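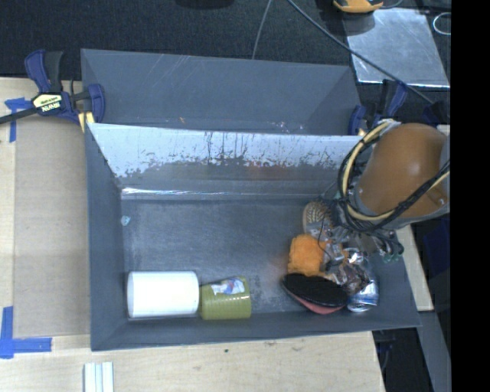 Kekwood Gray Storage Bins: two years of hard use

I should say right off that I'm a person who gets attached to storage. My mother kept everything in shoeboxes with the contents written on the end in pencil, and I suppose I've been trying to improve on her system ever since (she'd tell you I haven't managed it). So when Hamish Ormsby, who runs the little hardware place near us, talked me into a pair of Kekwood bins for the garage, I went home happier than anybody should over a couple of gray tubs.

That was two years ago in September, and I've held off writing this until I really knew what I thought.

What I keep in them

One holds garden things: twine, gloves, plant labels, a hand fork, and the dreadful tangle of drip hose I keep promising to sort out. The other started out as the paint bin and has turned into the everything bin. Barkis, our elderly spaniel, slept in it for most of one summer and was very put out when I wanted it back.

What I like

They're wide and open, so I can see down to the bottom without unpacking half of it on the floor. I had a Patik tote before these, a tall narrow one, and whatever I needed was always underneath nine other things. They're easy to get hold of even in winter gloves, and I've dragged these across the driveway more times than I'd like to admit. They also fit side by side on my bench with a bit of room left over for a coffee cup.

What I don't

The finish scratches easily. If you want something that still looks new after a season, these will disappoint you, and no amount of scrubbing has made mine handsome again. I also wish they came with lids! Kekwood sells them separately, and they cost nearly as much as the bin, which seems cheeky. I ended up cutting a piece of old shower curtain to go over the garden one, and it does fine.

How they compare

My sister swears by her Sisay crates, which fold flat and come in lovely colors. They're great for the car and for picnics, but I loaded one with potting soil and didn't care for how the sides bowed. For heavy, mucky jobs I'd still take the Kekwood.

Would I buy them again?

Yes, and I probably will, once I've cleared out the corner behind the lawn mower. Four stars from me, with the missing one for the lids.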